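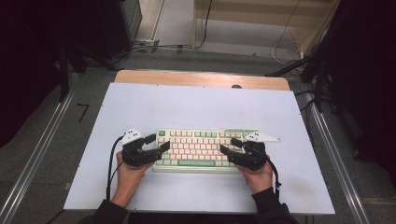

## Transcribing the Kosenberg Letters: An Interview with Marjan Vahidi

The Kosenberg collection holds 2283 letters written by mill workers and their families. Until last April, few of them could be read outside the county archive. Marjan Vahidi, who directs the transcription program, spoke with the newsletter by telephone about the work completed to date.

Ms. Vahidi explained that the program began with a single box. "We chose the Skikard family papers because the handwriting was clear," she said. "We wanted a fair test of how long one letter would take to type, check and file." The first 34 letters took six weeks. The pace has improved, and 500 letters are now open to readers.

Each letter is typed by one person and checked against the original by another. Spelling is left as the writer had it. "A mother who spells a word three ways on one page is telling us something about her schooling," Ms. Vahidi said. "We do not correct her."

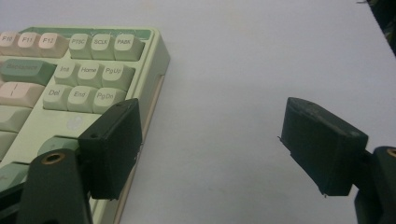

Abbreviations have proved harder to settle. The early typists wrote them out in full, while later ones kept the short forms, and the two practices had to be reconciled. The program now keeps the short form and places the full word in brackets. Letters typed under the old rule are being revised — a task Ms. Vahidi expects to continue through the spring.

Asked which letters had stayed with her, she named a set sent from Inditz during a long winter strike. "They are mostly about coal and shoes," she said. "The strike is mentioned twice."

The next group to be typed is the business correspondence, which includes damaged pages. Readers who hold related family papers are invited to write to the archive's reading room.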